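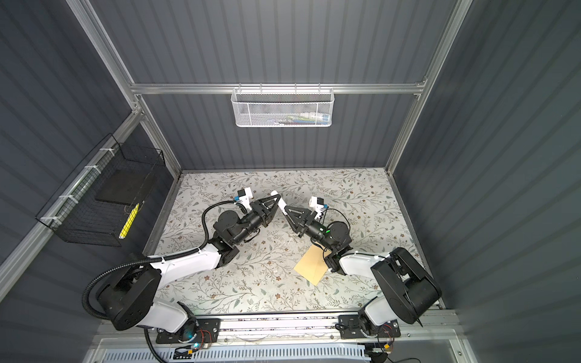
Sterkside Technical College | Automation Section | Shared Workcell Group

Handout 4: Rules for two arms on one rail, and how far to trust them

Read this before the lab session. Bring the cell log sheet with you, filled in as far as line six. Last term half the class turned up with it blank and we lost the first part of the hour to copying out joint names.

1. What a standard will and won't do for you

You have now read the general safety material from the first three handouts. Most students come out of it believing that a cell built to a standard is a safe cell. I would like you to be more suspicious than that. A standard tells you which questions somebody must answer. It doesn't check the answers. I have reviewed risk assessments where every box was filled in, every signature was present, and the hazard list had plainly been copied from a different machine. One of them mentioned a conveyor. There was no conveyor.

The other thing to be wary of is the word "collaborative." People use it as though it were a property of the arm, something you buy. What matters is the application: the arm, the thing on the end of it, the part being held, the speed, and where a person's hands and face can get to. Swap a rounded part for a sharp one and you have a different application, whatever the sales sheet says.

Small arms get the least attention of all. They look harmless and they sit on a tabletop, so people reach in while they are powered. A light arm can still pinch a finger between two links, and a two-finger gripper closes on whatever is between the fingers.

2. The handover

The task for this unit is a glue stick, a paper envelope and two grippers. The grippers have to meet over the middle of the table, which puts both arms in the same small volume on purpose. Nearly all the published advice on dual-arm work is about keeping arms apart, and in a handover you can't follow it. So we need rules for the short period when they are together.

The section rules, as they stand:

(a) One arm leads. The other may close or open its gripper and do nothing else until the lead arm has reported that it is still.

(b) Neither gripper opens until the other has confirmed a grip. Confirmation means finger position and motor current, both. Position alone will tell you the fingers stopped, and they might have stopped on each other.

(c) Approach speed inside the shared volume is capped at 39 mm/s. You may go slower. You may not go faster because the last twenty went well.

(d) If either camera feed drops, both arms stop. Do not write code that carries on with one.

(e) Cables count as part of the arm. A conduit that loops out from the wrist needs room in your collision model, and the model shipped with the Okabe planner leaves it out.

Rule (c) deserves some skepticism too. The number came from Asuka Tsuji's measurements on the old Billus cell, with different fingers and a different controller. She says so in her report, on the first page. The number has been quoted ever since without the first page. We keep it because nobody has shown it to be too high, and that is a weak reason. If your group has time left over, repeat her stopping-distance test and write it up. I would sooner have a new number that we understand.

3. Gripping the part

There is no clause in any document I know of that tells you where on a glue stick to put the fingers. General guidance says "secure grip," and leaves you to it. Our house practice:

- Grip low on the barrel when the stick is to be held upright, and leave the cap clear. The cap is a separate piece and must never carry the load.
- Do not raise the grip force to cure a slip until you have looked at the finger angle. Wedge-shaped fingers that aren't parallel to the barrel will squeeze the part out.
- Record the force setting on the log sheet as a number. "Medium" is not a setting.

Some of you will want to rely on the wrist camera to confirm the grip. Look carefully at what it gives you. With the stick clamped near its base you get the cap and the label, but the lower part is down between the fingers, where the contact is. The stick is also slightly soft in focus while the cloth or paper pattern behind it has plenty of detail to distract a detector. A printed floral surface with small red flowers, a diagonal shadow and white specks is a fair test of your vision code, and a poor place to tune it. Get your thresholds on plain card first, then come back.
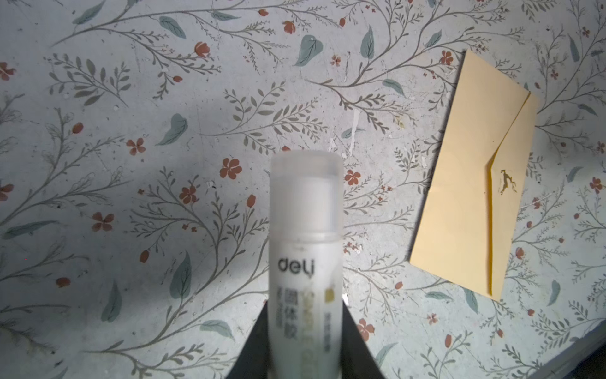 4. Keeping records

Every run goes in the log, including the ones you stop by hand. Groups like to leave out aborted runs on the grounds that they "didn't count." They are the only ones I read closely. In the 2018-07-12 set there were 232 runs logged and not one abort, and I don't believe it.

For each run, write down:

- which arm led
- approach speed and grip force
- who was at the stop button
- where the envelope was at the start, with its angle - a sketch will do
- what ended the run

File names follow the Ukano scheme from Handout 2. Don't invent your own.

5. Before power goes on

Walk through this with your partner, aloud. One reads, the other touches or points. A checklist ticked from memory is worth nothing, and I can usually tell.

- Stop button tested today, by one of you
- Base bolts on the rail checked for play
- Cable conduits free through the whole of the planned motion
- Both camera feeds live and labeled for the correct arm (swapped feeds were the most common fault in May)
- Baskets and crossbar clear of the upper joint positions
- Hands, sleeves and lanyards outside the extrusion line

6. For discussion

Come ready to argue one of these. A page of notes is enough.

Rule (b) requires two signals. Suppose both are read through the same controller board. Do you still have two?

A supplier certifies a gripper as safe for contact. Your group then fits new finger plates. List what part of that certificate still applies, and who gets to decide.

Our rules were written after things went wrong on an earlier cell. Find one that no longer has a purpose and make the case for deleting it. Rule (d) has been attacked before and survived, so bring something better than "it slows us down."

Reading: Tsuji's stopping-distance report, first page included. The course reader, section on shared volumes, skipping the vendor appendix.

Search handouts Go Advanced search

0 comments 2 shares

Contact the Automation Section | Copyright Sterkside Technical College | Back to top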